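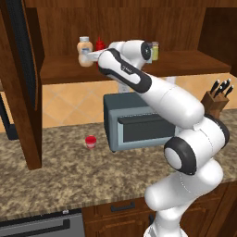

The 3G switch-off reached my mother's kitchen in March, when her phone stopped making calls. It still lit up. It still told her the weather, as long as she stood near the router. But the bars were gone, and she'd decided the phone company was mad at her.

She lives in Addale, a town with one main street and a very steep hill, and her carrier is Veltis. Veltis had been sending letters for 16 months, it says, and I believe it, having found a couple of them in the drawer with the takeout menus (one had a grocery list on the back). The letters talked about "network modernization" and "legacy voice services." What they meant was that her phone was going to stop working and she needed another one.

I write about mobile networks for a living, so you'd think I'd have caught it. I've sat through so many presentations on spectrum refarming – that's taking the airwaves used by an old network and handing them to a newer one – that I can draw the slide from memory. There's always a little gray box marked 3G, and then on the next slide it's gone! I never gave much thought to who was living in the gray box.

Quite a lot of people, as I learned after a week of driving up and down Warkotance Ridge with 2 phones taped to the dashboard. And a lot of machines, too. The elevator at the Addale library has an emergency phone that dialed out over 3G. So did the parking meters, and so did the alarm panel at the feed store. A home alarm has to be swapped by an installer, and the one who covers the ridge had a waiting list of 200 when I called. 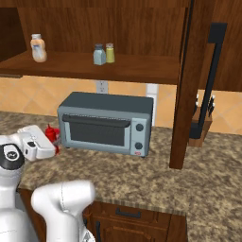

Image: Fahy

The part that really got under my skin was voice. Plenty of phones that run perfectly well on 4G data used to drop down to 3G the moment you made a call, and their owners had no idea. Those phones say 4G right at the top of the screen! If yours isn't set up for calling over 4G on your own carrier's network, it's a nice little camera with a web browser.

Veltis did offer free replacements, and the one my mother got is fine. She hates the ringtone. The store is 20 miles away, though, and the online form sends a confirmation code by text message – to the phone that no longer gets text messages. I read that page three times, then called the support line from my own phone and waited.

On the ridge itself, things are better than they were. The old airwaves went to 4G, and I got a clean call at the quarry turnoff, where I've never had one in my life. A driver filling up at the gas station told me she can finally send in her delivery slips from the road. I'd like to see the same at the bottom of the valley, where both my phones still showed nothing, and Veltis says a new mast is waiting on a permit.

My mother has kept the old phone, by the way. She uses it as a kitchen timer.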